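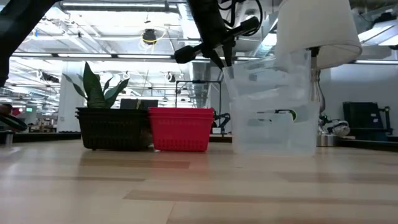 The annual review of household storage at Paltham was undertaken in August, on a Friday, and was confined to the small containers that gather in any home over time. In previous years these had been kept in 4 separate cupboards, an arrangement which served neither tidiness nor temper. The present policy is to group them by colour and kind, with the black baskets in one stack, the red in another and the clear bins kept to their own side. More than 75 items had been listed for the Sirkstead sale by midday.

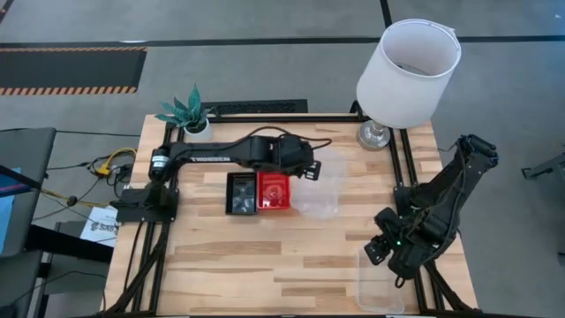

Black, red and clear containers side by side on the table.

Small items are now assigned to the black trays. The clear containers are reserved for matters awaiting a decision, chiefly the spare keys from Tresar and the buttons inherited with the Wainwright sewing box. It is regretted that 29 of these buttons match no known garment. They have been retained.

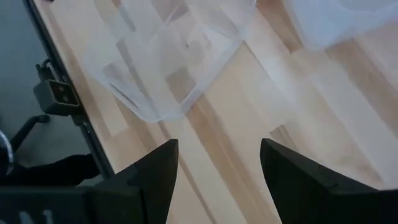
Clear plastic on pale wood.

The lids will be considered separately. A period of 15 minutes has been set aside for them next Friday, after tea.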